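【制作難航】ジッドコム社の新作映画『スコーネル裁判』について語るスレ

現場でいろいろ揉めてるらしいので専用スレ立てました
・ネタバレは改行入れて
・題材そのものの賛否(死刑制度うんぬん)は別スレで
・俳優さんの私生活の話は禁止

1 名前:レンタル落ち
2018年9月21日
知らない人向けに。Jidcombe製作、実際の冤罪事件を下敷きにした法廷もの。舞台は架空の町レスモント(Lesmont)。撮影は途中まで進んでて、先週スタッフがまとめて降りたって話が出てきた。
主演も差し替えの噂。公開は12月予定のまま変わらず。
間に合うのかこれ

2 名前:砂かぶり
間に合わないに一票
法廷セットもう壊したって聞いた

3 名前:もぎり
>>2
壊したのは監獄のほうじゃないの。法廷はまだあるはず。エキストラで行った人のブログに書いてあった

4 名前:砂かぶり
>>3
そうなの?じゃあ訂正。すまん

5 名前:kaeru_eiga
降りた理由がよくわからん。
脚本が途中で差し替わって、最初に読んだのと別物だったってことでいい?

6 名前:レンタル落ち
>>5
自分が読んだ範囲だとそう。最初の脚本は弁護側も検察側も半々で描いてたのに、改稿で検察がただの悪役になったらしい。で遺族側の場面がごっそり削られた。
照明と録音の人が抜けて、そのあと衣装も。

7 名前:三本立て
それ「らしい」ばっかりだな
元の記事、匿名の関係者ひとりしか出てこないぞ

8 名前:もぎり
>>7
ひとりじゃないよ。2人。
後半に別の人のコメントある。ちゃんと読んで

9 名前:三本立て
>>8
読み直した。2人だった、失礼
でも匿名なのは同じ。どっちも降りた側の人間だから片方の言い分だよね

10 名前:深夜の常連
脚本の改稿なんてどこの現場でもやってる
それで降りるのはプロとしてどうなの、と正直思う

11 名前:kaeru_eiga
>>10
いや程度によるでしょ。
実在の事件だよ。遺族に取材して「両方の立場を描きます」って約束してたなら、スタッフが嫌になるのはわかる

12 名前:深夜の常連
>>11
その約束って契約書に書いてあるの?
口約束なら製作側の自由だよ。冷たい言い方だけど

13 名前:砂かぶり
契約の話じゃなくて信用の話をしてるんだと思うが

14 名前:深夜の常連
信用で映画は完成しない
金で完成する

15 名前:もぎり
その金なんだけど、出資募集のときのパンフ持ってる。一口900ドルで小口の出資者を200人集めてた。そのパンフには「公平な視点で」って大きく書いてある。
だから口約束じゃないよね

16 名前:レンタル落ち
>>15
まじか。それは初耳
写せる範囲で文言教えて

17 名前:もぎり
>>16
「本作は事件に関わったすべての人々の声を、公平な視点で記録するものです」
手打ちなので句読点ちがうかも。英語版からの訳だし

18 名前:三本立て
900×200で18万ドルか
長編一本にはぜんぜん足りないから、本体の金は別から出てるんだろうね

19 名前:kaeru_eiga
>>18
グランストローム(Granström)っていう配給が途中で入ってる。改稿の時期とだいたい重なるんだよな…

20 名前:深夜の常連
>>19
出た陰謀論
配給が入ったら内容に口出すのは普通。タイミングが重なるのも当たり前

21 名前:kaeru_eiga
陰謀なんて言ってない
普通に口出したんだろうなって話。

22 名前:砂かぶり
訴訟はどうなってるの?監督が訴えられてるとかいうやつ

23 名前:レンタル落ち
>>22
訴えられてるんじゃなくて監督が訴えてる。前の共同製作者を。原作本の権利がどっちにあるかで揉めてる。映画の中身とは直接関係ないけど、負けたら公開できなくなる可能性はある

24 名前:三本立て
裁判の映画撮りながら裁判やってんのか
忙しいな

25 名前:もぎり
差し止めの申し立てまでは行ってないはず。
そこまで行ってたらさすがに12月公開って言わないと思う

26 名前:深夜の常連
賭けてもいいけど公開はする。
こういう騒ぎは宣伝になるから。署名サイトの公開中止運動、4,000人集まってるけど、その人数が毎日タイトル拡散してくれてるわけで

27 名前:砂かぶり
>>26
署名した人間のひとりだけど、そういう言われ方は腹立つな
宣伝のためにやってるんじゃない

28 名前:深夜の常連
>>27
あなたの意図の話はしてない、結果の話
言い方きつかったのは謝る

29 名前:砂かぶり
了解。
でも中止してほしいんじゃなくて、削った場面を戻してほしいだけなんだよね。署名の文面がちょっと強すぎた

30 名前:kaeru_eiga
署名の文面たしかに強い。あれ書き直したほうが人集まるのでは

31 名前:うみねこ座
流れ切ってごめん、遺族の場面の脚本って読めるところある?
初稿が出回ってるって見たんだけど

32 名前:レンタル落ち
>>31
出回ってるけどここには貼らないで。削除依頼くるとスレごと消えるので

33 名前:うみねこ座
>>32
了解です。すみません 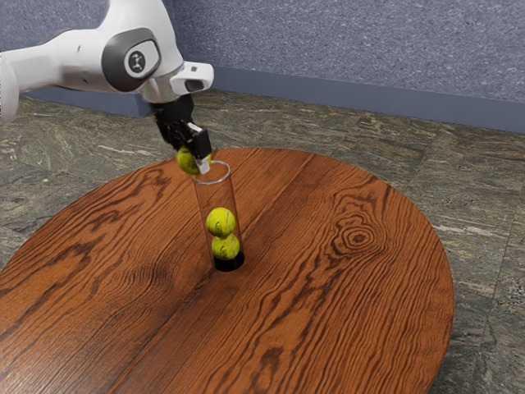
■ ここまでのまとめ(レンタル落ち、随時直します)
・スタッフ離脱:照明、録音、衣装。人数は不明
・離脱の理由:改稿への不満。証言は匿名2人、どちらも降りた側
・出資パンフに「公平な視点」の文言あり(>>17)
・配給グランストロームの関与:時期が近いだけ、裏付けなし
・訴訟:監督が原告。争点は原作の権利
・主演差し替え:噂のみ。ソースある人よろしく

34 名前:三本立て
まとめ乙
「裏付けなし」って書いてくれたのは助かる

35 名前:もぎり
衣装は全員じゃなくて一部だけ抜けたって書いてあったと思う。そこ直してほしい

36 名前:レンタル落ち
>>35
あとで直します。今出先なのでスマホから

37 名前:kaeru_eiga
主演の件、本人の事務所のページから出演予定が消えてる。差し替えかどうかはまだわかんないけど

38 名前:深夜の常連
>>37
サイトの改装で他の作品も消えてるよ。見てきた。
根拠としては弱い

39 名前:kaeru_eiga
ほんとだ、去年のドラマも消えてた
取り下げます

40 名前:砂かぶり
ところでこれ日本公開あるの?

41 名前:三本立て
>>40
今のとこ話なし。前作は配信だけだったから今回もそのパターンかと

42 名前:もぎり
前作の字幕ひどかったよね。「検察官」がずっと「検査官」になってて、誰が誰を起訴してるのかわからんかった

43 名前:砂かぶり
あったあったw
吹替えだと普通に直ってるんだよな

44 名前:深夜の常連
前作はあの字幕でも最後まで見れたから脚本はよかったんだと思う。今回の脚本家は同じ人?

45 名前:レンタル落ち
>>44
初稿は同じ人。改稿は連名になってて、もうひとりは誰だか出てない。
あと衣装のとこ直しました。次に動きがあったらまた書きまs

46 名前:もぎり
確認した、ありがとう
パンフの残りのページも夜に書き起こしてみる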